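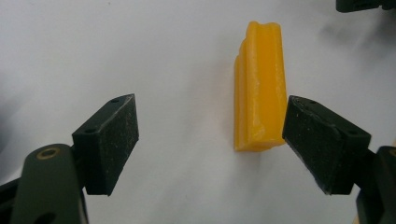
Hardware > How-to

Setting up a new gaming headset and controller on an older PC

By Nantana Kaewsai
7 December 2001

Most trouble with new gaming kit comes from plugging it in too early. The box says "plug and play", you plug it in, Windows guesses at a driver, and you spend the evening trying to get rid of the guess. Doing the steps in the right order takes less than an hour on most machines.

I have written this for the Zometti stereo headset and the Jirach two-stick controller because those are the ones I use. Other makes are much the same, though the names of the menus will differ. I am assuming Windows 98 Second Edition or Windows Me. If you have moved to XP, skip the part on old drivers and read the note near the end.

What you need

A free USB port for the controller. A sound card with separate sockets for headphones and microphone. The driver disc that came with each item. Your Windows CD, as 98 will almost certainly ask for it halfway through. A pencil and paper for writing down settings before you change them.

If your PC has only 2 USB ports and both are taken by the scanner and the printer, unplug the scanner for now. Do not buy a hub just for this. Cheap hubs without their own power lead are the most common cause of a controller that cuts out in the middle of a game.

Before you start

Check how much disk space you have. Open My Computer, right-click the C drive and choose Properties. The controller software needs 63 MB, which is far more than it should, and the installer does not check first. If it runs out of room it stops with a message about a missing file and leaves half of itself behind.

Close everything in the system tray, including the virus checker. Remember to turn the virus checker back on afterwards.

Write down your present sound settings. Double-click the speaker icon by the clock and note where each slider is and which boxes are ticked. Some sound card drivers put everything back to full volume when they are updated, and you do not want to find that out with the headset on.

Removing old drivers

If you have had another joystick or pad on the machine, take its software off first. Go to Control Panel, then Add/Remove Programs, and look for anything with the maker's name. Remove it and restart when asked.

Next go to Control Panel, Gaming Options (on 98 it is called Game Controllers). If the old pad is still in the list, select it and click Remove. An old pad left in the list takes the first place, and many games only look at the first place. The new controller will pass every test and do nothing in the game.

If the old pad used the gameport on the sound card, you can leave the gameport itself alone. It does no harm.

Installing the controller

1. Leave the controller unplugged.

2. Put in the Jirach disc. If the menu does not come up, open the CD drive in My Computer and double-click Setup.

3. Choose Custom and untick the demo games and the desktop theme. Leave the driver and the profile editor ticked.

4. Restart the computer when it has finished, even if it says you need not.

5. With Windows fully loaded, plug the controller into a USB port on the back of the PC. Wait. The Add New Hardware box may appear more than once.

6. If you are asked for the Windows CD, put it in and click OK. If it still says it cannot find the file, type the letter of your CD drive followed by \WIN98 (or \WIN9X for Me) and click OK again.

7. Go back to Game Controllers. The pad should be listed with "OK" next to it.

If it says "Not connected", unplug it, count to ten and plug it back into the same port. Using another port makes Windows install the driver all over again.

Calibrating the sticks

Select the controller and click Properties, then the Settings tab, then Calibrate. Put the pad flat on the desk for the centre reading and take your thumbs off the sticks. When you are told to move a stick in circles, go right round the edge slowly several times.

On the Test tab, the small cross should sit in the middle of its box when you let go. If it drifts, calibrate again. If it still drifts after three goes, open the profile editor and raise the dead zone. Mine is set to 7 and I have never had to change it. Higher settings make steering feel late, most of all in driving games.

Fitting the headset

The headset needs no driver of its own. The disc in the Zometti box holds a voice chat program, which you can leave in its wrapper unless your friends use it.

The green plug goes into the headphone or line-out socket and the pink plug into the microphone socket. On older cards the sockets are not coloured and you have to look for tiny symbols stamped into the metal. A torch helps. Check before you push anything in, as the speaker output on some older cards is amplified and is much too loud for headphones.

Turn the volume wheel on the lead right down, start some music and bring it up slowly.

Setting up the microphone

1. Double-click the speaker icon. Choose Options, Properties, then Recording, and make sure Microphone is ticked in the list. Click OK.

2. Tick Select under Microphone and put the slider halfway.

3. Open Sound Recorder from Accessories, Entertainment. Press the red button and talk in your normal voice. Play it back.

4. If it is too quiet, look for an Advanced button under the Microphone slider and tick the boost option. If you cannot see the button, choose Options and then Advanced Controls to make it appear.

5. If you hear yourself in the headphones while you talk, go back to the playback sliders and tick Mute under Microphone. This does not stop other people hearing you.

Keep the microphone level with your chin and slightly to one side. Straight in front of the mouth it picks up every breath.

Testing both in a game

I use Vurkberg for testing because the options screen shows the stick positions and has a voice check on the same page. Any game with a controller menu will do. Start it, go to the controls page and choose the pad by name if there is a list. Some games keep the keyboard as the default until you tell them otherwise, and some forget the choice if the pad was unplugged last time.

Play offline for a few minutes first. If the sound breaks up when you move the sticks, go to Control Panel, Sounds and Multimedia (on 98 it is Multimedia, Audio), click Advanced under Playback and move the hardware acceleration slider down one notch. Try the game again after each change.

For an online test, try the practice server at Crăciun, which allows voice and is quiet in the mornings. It was down for most of November but has been fine since.

If you have Windows XP

XP will load its own driver for the pad as soon as you plug it in, and for most games that is enough. You lose the profile editor. The disc in the box is for 98 and Me only, so do not run it on XP. I had to use System Restore to get rid of it.

Mouse settings

The controller installer changes the mouse speed on some machines. If the pointer feels wrong afterwards, go to Control Panel, Mouse, and put it back by hand.

Keep the discs and the paper with your old sound settings in the same box. You will want them the next time you reinstall Windows.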